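Lerken is a quiet drama about a family trying to sell a hotel, and it takes a while to say so. For its first 20-odd minutes it looks like it could be a thriller. A woman drives into a lake town out of season, lets herself into a building with the power off, and goes from room to room opening drawers. She is the younger of two sisters, the hotel belonged to their mother, and the thing she is looking for is the deed.

The film runs 78 minutes and almost all of it takes place inside the hotel or within walking distance of it. The town, which gives the movie its title, has 3000 people in summer and a lot fewer in the months we see. There is one restaurant open, one gas station, and a bakery called Kazlauskienė that the camera returns to every morning. The older sister stayed in town and works at the bakery. The younger one left and hasn't been back in a long time. A developer has made an offer on the building, the offer expires on Monday, and both sisters have to sign.

That's the whole plot. The deadline gives the movie a shape, and the script is disciplined about it. We always know what day it is, who has agreed to what, and how much the roof would cost to fix. I liked the attention to money. A lot of films about inherited property treat the building as a symbol and never mention a tax bill. In this one the sisters spend a long scene at the front desk with a calculator and a shoebox of receipts, and it's the best scene in the first half. The younger sister keeps rounding up. The older one corrects her every time, to the dollar, and by the end of it you understand how the last 30 years have gone between them without either one bringing it up.

The two lead performances are well matched. The older sister is the harder part, because she has fewer lines and most of them are about practical things such as keys, bread, and the boiler. The actress does a great deal with her back to us. The younger sister talks constantly and is wrong about half of what she remembers, and the movie lets us find that out slowly. She tells a story early on about falling through the ice as a child. We hear the same story again later from someone else, with a different child in the water. No flashback settles it, and I'm glad.

The mother is dead before the film begins and we see her only in one photograph behind the bar. I wish the script had trusted that more. There are also letters, read in voiceover, and they are the weakest writing in the movie. They explain feelings that the calculator scene has already gotten across. There are four of them, spaced fairly evenly, and each time one began I felt the air go out of the room. A version with no letters would be shorter and better.

The developer is the other problem. He is written as a reasonable man for two thirds of the running time, someone who wants to buy a building and has brought a decent offer, and then in a late dinner scene he turns into a bully for no reason I could see except that the movie needed the older sister to stand up and leave. Up to then the film had been about two people who both have a good case. Giving them a common enemy makes it easier on them, and less interesting.

Visually it's plain, which suits it. The director's first feature, Skikance, was a much showier movie, full of long moving shots that went through windows and down stairwells. Some people loved it. I found it tiring. Lerken mostly keeps the camera on a tripod and lets people walk in and out of rooms, and since the rooms are good rooms, with bad wallpaper and radiators that knock, this is enough. The winter light is handled well. Interiors are dim, and a few night scenes were too dark for my TV with a lamp on in the corner. Turn the lamp off.

The sound is careful too. The hotel has its own set of noises, and after a while you can tell which floor a scene is on by the pipes. There is very little music until the closing credits. When a song does come on in the middle of the film, from a radio in the bakery, it lands harder than it would have otherwise.
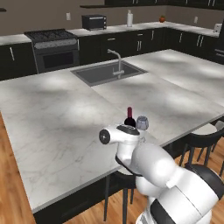 A wine bottle and glass on a marble countertop.

The dinner scene deserves one more note, because apart from the developer's change of character it is put together very well. It goes on for over ten minutes, it stays at the table, and the order in which people stop eating tells you who has made up their mind. The younger sister stops first. I went back and watched it again the next day and noticed that the older sister finishes everything on her plate, including the dessert she said she didn't want.

The ending will divide people. The movie stops on Monday morning before the office opens, with both sisters in the car and the engine running. You can make a reasonable guess about whether they sign. I thought the guess was clear enough from the conversation in the bakery the night before, but the person I watched it with came down on the other side and had good evidence for it. If you need a movie to tell you, this one will annoy you.

Amitell is handling the release here. It gets a short run in a few theaters in August and goes to rental afterward. I'd see it in a theater if there's one near you, mainly for the dark scenes and the pipes. At home it still works, though it asks for some patience in the first half hour and it isn't a movie to have on while doing something else. The subtitles on the screener were good, with a couple of typos in the letters.

I'd recommend it to anyone who likes small family dramas and doesn't mind a slow start. Fans of Skikance should know that it's a very different kind of movie. There's one scene of strong language, an argument on the stairs that could upset younger kids, and nothing else that would worry most parents, although I can't picture many kids sitting through the receipts.

Rating: 3.5 out of 5

More Reviews
Skikance: A Second Look
The Ferry Season
Two Short Films About Snow
What's New to Rent in August
Small Hotels on Screen: A Viewing List
Night Desk, Season One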